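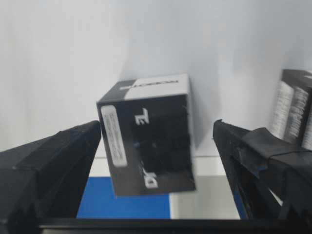

Kathleen Ó Flaithearta wrote in June to ask whether the small size would stay put in her cold pantry, and to say that the ones she put on her seed tins had outlasted the seeds. The answer is yes, Kathleen, as long as you stick them down while the tin is at room temperature and leave them overnight before they go on the cold shelf!

Trondus Small Labels
Matte white paper, rounded corners, permanent adhesive
Sold by Skestance

We have been selling these for a long time now and we're still fond of them. They're a plain, good paper label for small boxes, tins, drawers and jars, and they take ink from almost anything you have in the kitchen drawer: ballpoint, pencil, a fine marker, even a fountain pen if you give it a minute to dry (blow on it if you're impatient, we all do). The paper has a little tooth to it, so the pen doesn't skate, and the corners are cut round so they don't catch on your sleeve when you reach past them for something at the back. 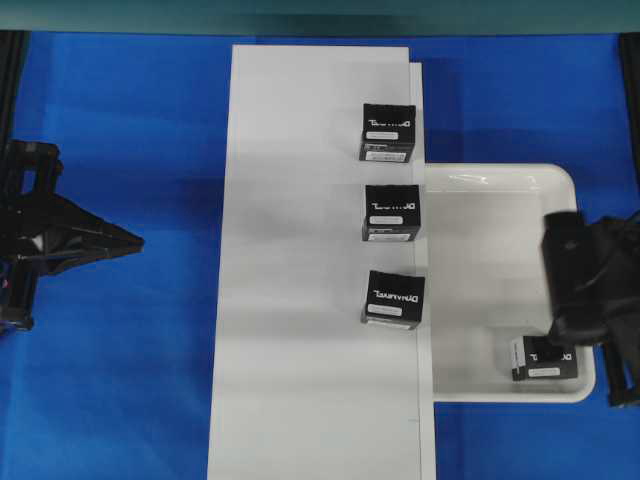

Skestance Stockroom Catalog, page 20

Choosing a pack

The roll holds 500 labels and comes in its own cardboard sleeve, with a slot you can pull them through one at a time. That's the one most people at home want, and it will see you through a basement and probably a garage besides. The sheet box is meant for offices and small shops with a printer. It holds 2,240 labels, at 20 to the sheet, and the template is on a card tucked under the lid. Please print one test page on ordinary paper first and hold it up to the window against a label sheet. We've heard from plenty of people who didn't.

If you're not sure which printer tray to use, pick the one with the straightest path through the machine. Laser and inkjet are both fine.

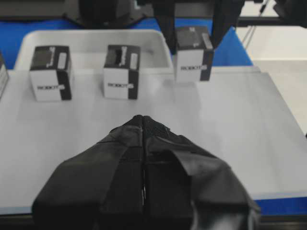 Three small boxes at the far end of the tabletop.

Sticking them down

Wipe the surface with a dry cloth, lay one short edge down, and smooth toward the other with your thumb. Cardboard takes them right away. Painted tins and glass want a firmer press, and very waxy cartons are hit and miss, so try one and come back to it the next morning. They aren't made for the dishwasher. For anything that gets washed, look at our Berkura film labels, which cost a bit more and feel slicker under the pen.

To take one off, warm it with a hair dryer on low and peel slowly from a corner. Whatever is left behind will come away with a drop of cooking oil and a soft rag, though we wouldn't put oil anywhere near bare cardboard.

As for where on the box the label ought to go, we could talk about this all afternoon. Arnar Hafþórsson, who packs our orders, likes his on the end, so he can read them with the boxes pushed in tight together. Others swear by the top,

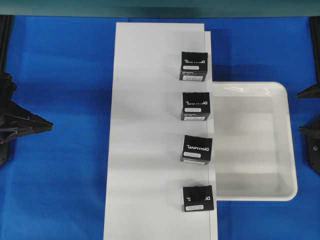 and they have a point if your boxes live in a shallow drawer and you're always looking down at them. Whichever you pick, pick it for the whole shelf. If you have enough labels, put one on the top and another on the end, and you'll be ready when you rearrange everything next spring.

Storage and delivery

Keep spare rolls flat, in the sleeve, away from the radiator. Orders in before 2 in the afternoon are packed the same day, and the roll is slim enough to go by ordinary letter mail. Sheet boxes go by parcel.

Goes well with: Dalsgaard fine marker, black; Dalsgaard drawer dividers; Berkura film labels, small.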